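Wetgate Notes: jaw screw failure on the hand-held grippers, and what changes from April
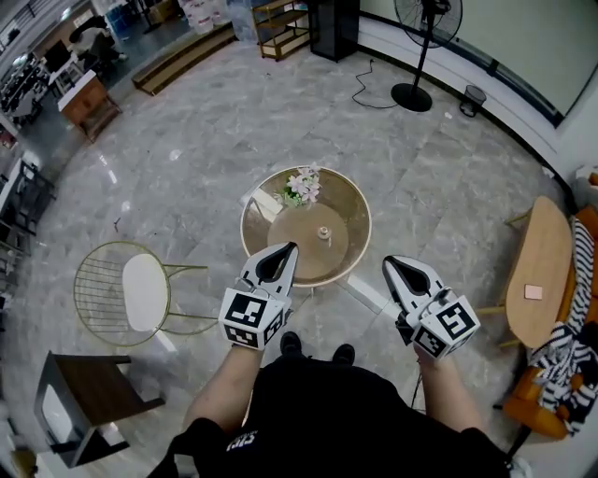
Both hand-held grippers in use, with the marker cubes fitted near the handles.

Readers on the collection floor will know that the hand-held pairs were withdrawn for part of last month. This item sets out the fault, how it was found, what it did to the recordings, and what operators need to do before each session from now on. Site leads have had most of this already. It is repeated in full for people who joined after the withdrawal notice went out.

The fault

Each gripper has two jaw fingers, and each finger is held to its carrier by a single shouldered screw. The shoulder sets the clearance. The thread is locked with a medium-strength compound when the unit is built. On the affected units the compound had been applied to a thread that still carried cutting oil, and it did not cure properly. The screw held at first, then began to back out under repeated opening and closing.

A screw in this state lets the finger rock on its pivot. At first the rocking is very small and the operator does not feel it. As it grows, the two tips no longer meet squarely, and a thin object such as a coaster or the stem of an artificial flower turns in the grip as it is lifted. Left long enough, the screw comes out altogether and the finger drops off.

That is what happened on pair 3 at the Julo room. The right-hand unit was raised over a glass-topped table when the outer finger came away. It struck the glass, chipped the edge and went onto the floor. The operator was wearing closed shoes and safety glasses and was not hurt. The glass top was taken out of service the same afternoon. The screw was found under a chair after a search that took longer than the repair.

How it was traced

Yichen Qian took the unit apart on the bench and found white residue on the thread where there should have been a hard, coloured film. The other finger on the same unit showed the same residue, with the screw already half a turn loose. All pairs at Wetgate, Julo and Mao were then called in and opened.

Of the pairs opened, 4 had at least one screw that could be turned with light finger pressure on the driver. All came from the same build batch. Units from the earlier batch were sound, including several with far more hours on them, so wear was ruled out as the main cause. Wear does speed up the loosening once the compound has failed. The bench rig was set to cycle a bad unit and a good one side by side. The bad unit showed movement at the tip after 500 cycles. The good one was stopped at 2,000 with no movement that the dial gauge could pick up.

The build record for the batch shows that the degreasing step was ticked. It also shows that the solvent bath had been moved to another bench that week, and the assembler on duty was given wipes in its place. A wipe does not reach the bottom of a thread. The instruction now names the bath and does not allow a substitute.

Effect on recordings

The pose of each gripper is worked out from the marker cube, and the cube is fixed to the body. A loose finger does not disturb it. Pose tracks from the affected pairs are therefore good, and there is no need to repeat the calibration of the cubes.

Jaw opening is a different matter. The opening value is measured at the carrier and assumes a rigid finger. With a loose screw the carrier can report closed while the tips are still a little apart, or the tips can touch before the carrier reaches its end position. The error is not constant within a session, so a fixed correction cannot be applied.

Şükran Kırmızıgül has gone through the sessions recorded on the bad pairs and put them into two groups. Sessions where the closed reading stayed within its normal band from start to finish are kept. Sessions where it drifted are marked "opening unreliable" and have been pulled from the training set. They remain available for work that uses the pose track only. Anyone who exported data before the mark was added should export it again. The session list is on the Nurorport page under Faults, Hand-held, and will not be copied here as it may still change.

A point was raised about why the drift was not picked up sooner. The session check did compare the closed reading at the start with the closed reading at the end, but the limit was set wide to allow for dust and tape on the jaw lining. The drift on three of the pairs sat inside that limit. The limit has been tightened, and the check now runs every time the jaws are fully closed during a session. Expect more warnings for a while. Do not clear them without looking at the jaws.

Cables

While the units were open, the cable entry was inspected as well. No breaks were found. Two cables had been bent hard where they leave the body, most likely from being wound around the handle for storage. Please hang the units by the loop and let the cable fall straight. Before starting, check that a hanging cable will not catch on chair legs or a fan base as you walk the room. Other leads on the floor should be routed along the wall where there is one, and taped down where there is not.

Checks before each session

These apply to all hand-held pairs, whichever batch they came from.

1. Hold the body in one hand and try to rock each finger sideways with the other. Any movement you can feel is a fail.
2. Look at the paint line across each screw head. The line must be unbroken. If there is no paint line, the unit has not been through the rework and must not be used.
3. Close the jaws fully and look at the tips against a light background. They should meet along the whole lining.
4. Run the closed reading and write it on the session sheet.
5. Check that the cube is tight and its printed faces are clean.

A unit that fails any of these goes into the red tray with a tag. Tag the pair, not only the single unit, so that lefts and rights stay matched. Do not tighten a screw yourself. A screw that has been turned without fresh compound will pass the rocking test for a short time and then fail in the same way, and the bench will have lost the evidence of how it was sitting.

Working over glass and over people

Until the rework is complete at all sites, hand-held units are not to be raised above a glass surface higher than is needed for the task. Rest them on the mat between takes. Closed shoes are required on the collection floor, as before. Safety glasses stay in place for any task where the jaws are above chest height. Anyone seated at a desk next to the collection area should be told when a session is starting.

Rework status

Wetgate is finished. Julo is finished apart from pair 3, which is being kept apart as it was found until the report is signed. Mao has its new screws and is waiting on compound. The supplier's delivery date has slipped once, and Mao sessions that need two hands have been moved to Julo in the meantime. The booking sheet shows the moved sessions in grey.

The replacement screw is the same size with a patch of dry locking material already on the thread, so the wet compound will drop out of the build once current stock is used. Units with the new screw will carry a green paint line. Units reworked with wet compound carry a yellow one. Both are fit for use.

Questions about the rework go to Yichen at the bench. Questions about marked sessions go to Şükran. The glass table at Julo has a new top on order, and tasks that call for it are off the list until it arrives.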